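Old Desktops, New Tricks
Speaker notes, May session, Bivton hall

Slide 1. Wait for the tea urn to stop. Ask who has a dead computer in the garage. Hands up. Ask who has more than one. Fewer hands, more guilt.

Slide 2. What we do at Shemweta: people drop off desktops, we open them up, and we keep what's worth keeping. Last year that was 76 machines. Eighteen went home again. Don't dwell on the rest.

Slide 3. Before you take the side off: shut down, pull the plug, hold the power button in for a few seconds. Touch bare metal. Skip the woolly jumper. Pause for the man in the woolly jumper, there's always one.

Slide 4. Inside. Leave this one up while people settle their nerves about the colour of the wires.

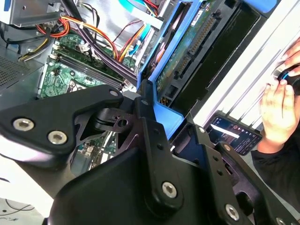 Ellen Drernero
Repair bench coordinator, Shemweta

Two memory slots, with a pale latch at each end. Latches open first, then lift. Red, orange and yellow are power. The light blue one is SATA, for data, and it hates being yanked.

Slide 5. Questions. If it's about printers, we've run out of time.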